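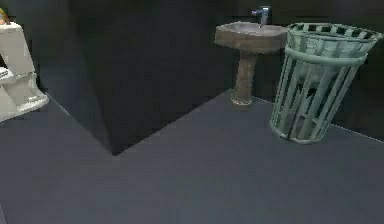 June 3, 2021. Water meter read 462 at breakfast, up 2 from the reading taken before bed with every tap shut. The loss is therefore overnight and steady. I have been through the kitchen and the outside spigot and found both sound. What remains is the bathroom, and the layout I have in mind for it is the usual one: a white toilet standing directly on a gray floor, with a dark partition behind it and to the right. With that arrangement the shutoff is hard to reach, so the Trelby fill valve has to come out from above. Dye in the tank tonight, no flushing until morning.

Bill for April was 386, which I entered in the ledger without comment. The Iltari valve costs less than the Trelby but takes a different washer, and I have no spares for it. Ordered one washer set from Grosidden.

Rain gauge dry again. Moved the barrel under the north downspout and leveled it on two pavers. The lid still does not seat. Refilled the softener with salt, set the timer back an hour, cleaned the sediment screen. Need thread tape.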